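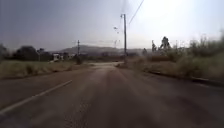
Keeping a Road Camera Honest

The survey car that Jedine runs out of its Villca depot has no steering robot and no arm. The automated part is a sealed camera and a small computer, which record the road ahead and flag worn pavement for the county's repair list. Most of the work of keeping it useful is done with a level, a soft cloth and a hex key.

Setup begins before 7 a.m. on a flat section of the depot yard. The technician checks tire pressure first. A soft tire tips the car, and a tipped car moves the horizon in every picture it takes. The camera bracket is then leveled side to side and tightened in two passes. The horizon should fall close to the middle of the image. If it sits too high, the nearest pavement takes up most of the picture and motion blur spoils much of it. If it sits too low, the software is handed a lot of sky.

Next comes the target board, a checkered panel set 11 meters in front of the bumper. The computer takes 200 pictures of it and works out a correction for the lens. Gedeck, the firm that built the unit, asks for this once a month. Jedine repeats it after any windshield work and after long runs on rough pavement.

Glare is the fault that comes back most often. With a low sun off to one side, the bright corner of the sky drives the exposure down and faint lane paint drops out. The crew now limits metering to the lower half of the image - a change of one line in the settings file. Haze is left alone. It softens distant hills, but the software only rates the nearest stretch of pavement.

Repairs are few. In March the unit began to drop pictures after more than 900 hours of driving. The cause was a power connector that had worked loose behind the dash. It was replaced with a locking type from Skendo, and the cable was clamped at 13 points along its run to the battery.

The old connector had been held by friction alone. The depot has since added a pull test on every plug to its monthly sheet, directly after the target board.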